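Moving the hens to Wutcombe

We got the hens moved in the end, in January, which is the wrong month for it. The plan had been October but the fence posts came late and then the lane at Dislow flooded twice. I said I would write up how it went for the two people who asked, so this is mostly for them.

There are 5 hens now. We had more at the old place but gave the young ones to Mabli Owen before we left, as she had lost most of hers to a fox and had a good empty house standing there. The ones we kept are the old ones who hardly lay.

The journey was 66 miles. I put them in two dog crates with straw and a sheet over the top and left at half past four in the morning so that they would still be half asleep. They were quiet nearly all the way. One of them started up a bit when we stopped for diesel. I had worried about water and fixed a drinker to the side of each crate, and both of them tipped before we were out of the village. I wouldn't bother again on a trip of that length. A few wedges of cucumber did the job.

The house came separately on Morgan's trailer. It is the same one we have had for years, the green one with the bad hinge. I did look at new ones. Drirnent do a plastic one that is easy to clean and the price was £270 with the run, but the run was too short and I don't like the way the door lifts. So the old one was scrubbed, left to dry in the barn for a week and painted with the mite stuff in all the joints. If you do this, take the perches right out. The mites sit in the slots at the ends where you can't see them.

The ground here is heavier than we had before. By the second week the bit in front of the pop hole was soup. I put down wood chip, 40 litres to start with, and it vanished, so I have ordered a proper load from the tree man. Don't use bark. It goes mouldy and it is bad for their chests. In the meantime there are some old slabs by the door and they stand on those looking annoyed.

They were shut in for the first four days with food and water inside, so they would learn where home was. On the fifth I opened up after dinner, with only an hour or so of daylight left, and they all took themselves back in at dusk without any help from me. At the old place we once had a lot who roosted in the hedge for a fortnight and had to be lifted down every night with a torch. 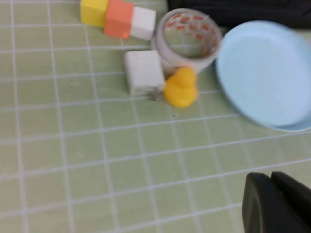 Laying stopped completely, as you'd expect with a move on top of short days. There was one egg in the third week, soft-shelled, and then nothing until last Thursday's frost had gone. I give them grit and a bit of oyster shell in a separate pot and leave them to it. I don't put a light in the house to bring them on. Some people do and that's up to them, but these are old birds and I would sooner they had the rest.

The pecking order has shifted as well. The big brown one was in charge for three years and now she waits for the speckled one to finish at the feeder. I've put a second feeder at the far end so that she gets her share. No blood, just a lot of shoving.

Still to do: a roof over half the run, a new hinge, and something better than baler twine on the gate. The wire is dug in on three sides but on the hedge side it is only pegged – the roots were too thick to get a spade through – and I will need to lay a skirt of mesh flat on the ground there before the cubs are about in spring. Morgan has half a roll left over from his ducks and says I can have it if I fetch it.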